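3.2 Grid registration and scheduling

Both arms work over the same table, so the planner needs one frame that the two of them share. We tape a grid onto the work surface and let the software treat each cell as an address. The layout follows the Clilach scheme, in which a ball is stored as a cell index plus an offset inside the cell. A fixed camera gives the first estimate. 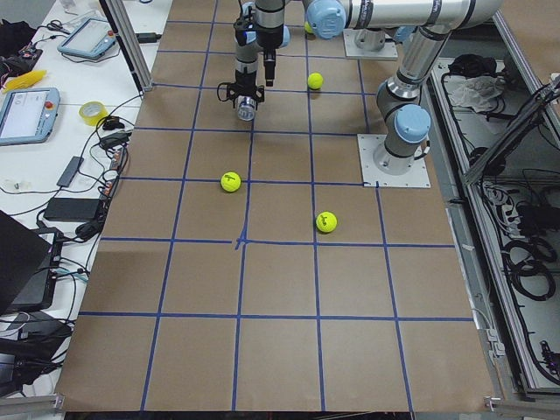
Figure 2. Fixed view of the taped grid with tennis balls, as used for cell assignment.

Tape laid by hand is never quite straight. The registration step fits a short curve to each strip and takes the crossings from the fitted curves. Crossings where the tape is thick or ragged get a lower weight. Jasen, our perception node, then publishes a ball list to the planner along with a confidence for each entry.

The fixed view is too coarse for the last part of an approach, and there the wrist camera takes over. Its node looks for tape lines first and balls second. The fingers fill part of the lower view, so they are masked with a static template – anything behind the mask is reported as unknown. A ball cut by the image border is kept as a candidate, but its center is not used until a later view shows more of it. Printing on the felt, such as "Wilson" and a 3, is ignored by the detector. 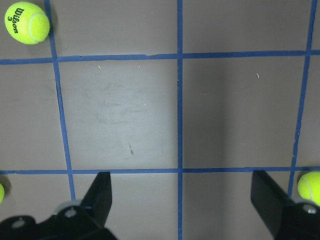

3.3 Sharing the table

The scheduler, Ostano, gives out cells as locks. An arm must hold the lock on its target cell and on every cell its forearm passes over. Chenxi Yuan wrote the first version with a single lock for the whole table, and we keep it as the baseline. Objects other than balls, such as a ball can lying across a tape line, are entered as obstacles and block each cell they touch.
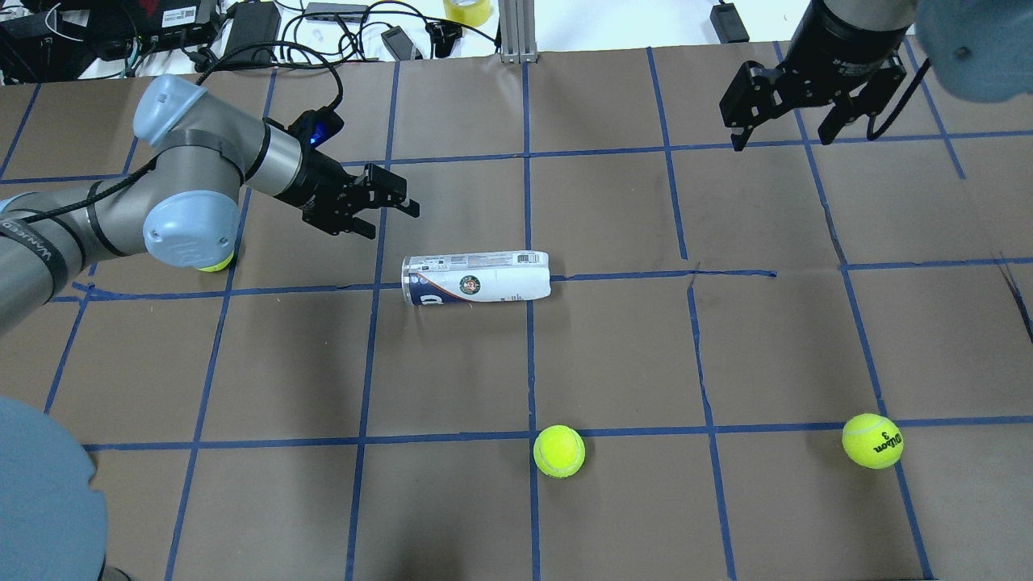

Page last modified: March

If both arms ask for the same cell, the request with the shorter remaining path is served first. The other arm holds its pose and asks again after roughly two seconds. After four refusals it backs out to its home pose and the planner builds a new order from the current ball list. Kong, the motion layer, checks link distances separately and can stop either arm without asking the scheduler.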